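Brillstead Wäschepflege-Handbuch
Kapitel 3: Dunkle Sporthosen und Leggings zusammenlegen

Schön, dass Sie bis hierher geblättert haben! Die Handtücher und Geschirrtücher aus dem vorigen Kapitel verzeihen ja so ziemlich alles, aber bei elastischen Hosen wird es ein wenig kniffliger. Der Stoff rutscht, die Beine verdrehen sich, und auf schwarzem Gewebe sieht man die Nähte schlecht. Mit etwas Übung geht es trotzdem flott von der Hand, und im Schrank liegt am Ende ein Päckchen, das auch beim Herausziehen der Nachbarhose noch seine Form behält.

Was Sie brauchen

Eine helle, glatte Tischfläche, auf der eine Hose der Länge nach Platz findet. Auf Weiß erkennen Sie dunkle Stoffe am besten. Als Tischhöhe haben sich bei uns 90 cm bewährt, dann müssen Sie sich nicht ständig bücken.
Einen Korb aus Kunststoff mit durchbrochenen Wänden, zum Beispiel den flachen Pomley-Korb oder einen ähnlichen, den Sie schon im Haus haben.
Gutes Licht, am liebsten von der Seite.

Hinweis: Legen Sie nur vollständig trockene Wäsche zusammen. Der Bund und die doppelten Nähte im Schritt halten die Feuchtigkeit länger als der Rest, also fühlen Sie dort bitte noch einmal nach.

3.1 Arbeitsplatz einrichten und Hose auslegen

1. Wischen Sie die Tischplatte mit einem trockenen Tuch ab. Flusen setzen sich auf schwarzem Stoff sofort fest, und man bürstet hinterher länger, als man gefaltet hat.

2. Stellen Sie den leeren Korb auf die linke Tischhälfte, mit einem der Griffe zu sich hin. Linkshänder dürfen selbstverständlich alles spiegeln.

3. Legen Sie die Hose rechts neben den Korb, den Bund von sich weg, die Beine zu sich hin. Ein kleines Logo am Bund ist dabei eine große Hilfe -- an ihm sehen Sie auf einen Blick, wo oben ist, auch wenn der Stoff sonst überall gleich dunkel aussieht.

4. Ziehen Sie die beiden Beine ein Stück auseinander. Falten und Knicke dürfen jetzt noch da sein, um die kümmern wir uns gleich.

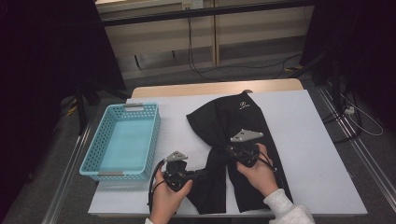

5. Streichen Sie den Stoff vom Bund aus nach unten glatt, zuerst das linke, dann das rechte Bein. Drücken Sie dabei sanft, ohne zu ziehen.

Vorsicht: Elastische Stoffe nie über die Tischkante hängend glattziehen. Das Gewebe längt sich, und das eine Bein wirkt später länger als das andere.

3.2 Beine übereinanderlegen

6. Fassen Sie das eine Bein am Saum und am Bund und schlagen Sie es über das andere. Die Außennähte sollten nun möglichst genau aufeinanderliegen. Die Spitze, die im Schritt übersteht, klappen Sie nach innen, so dass ein langer, gerader Streifen entsteht.

7. Beim ersten Versuch wird daraus gern einmal ein Knäuel: oben am Bund bauscht sich der Stoff breit auf, nach unten läuft er schmal zusammen. Das ist völlig in Ordnung und kein Grund, von vorn zu beginnen. Lassen Sie die Hose liegen, suchen Sie den Bund und arbeiten Sie sich von dort aus mit beiden Händen wieder nach unten vor.

8. Falten Sie den Streifen einmal in der Mitte, die Säume zum Bund hin, und danach noch einmal. Bei sehr weichen Stoffen, etwa der Drarkine-Reihe, können Sie das Päckchen beim letzten Schritt auch in Dritteln legen und das Ende in den Bund stecken.

9. Die fertige Hose soll höchstens 23 cm breit sein, damit sie in unsere Schubladeneinsätze passt. Ist sie breiter, öffnen Sie nur die letzte Faltung und legen sie etwas enger.

10. Setzen Sie das Päckchen in den Korb, die geschlossene Kante nach oben. Stellen Sie die nächste Hose dicht daneben, dann stützen sich die Stücke gegenseitig.

Hinweis: Hosen mit Reißverschlusstasche bitte vorher schließen und die Tasche flach streichen. Bei Modellen mit Kordelzug legen Sie die Enden nach innen, wie in Kapitel 2 für Kapuzenjacken beschrieben.

Nach einer Weile merken Sie vermutlich, dass Ihre Hände den Ablauf von allein kennen und nur noch der Bund kurz gesucht werden will -- und dann macht es sogar ein bisschen Freude.

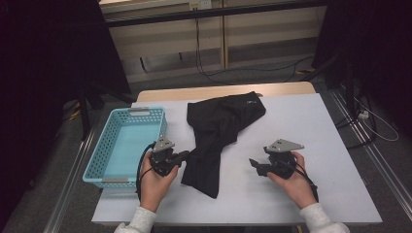
Golestani: Bei meinen dünnen Laufleggings hält die Mittelfaltung nicht, die springt immer wieder auf. Ich rolle sie deshalb vom Saum her auf und stülpe den Bund darüber. Spricht da etwas dagegen?

Antwort der Redaktion: Überhaupt nicht! Rollen Sie ruhig, nur bitte locker, damit der Bund nicht dauerhaft gedehnt wird. Bei aufgedruckten Logos rollen wir den Druck lieber nach außen, dann knickt er weniger.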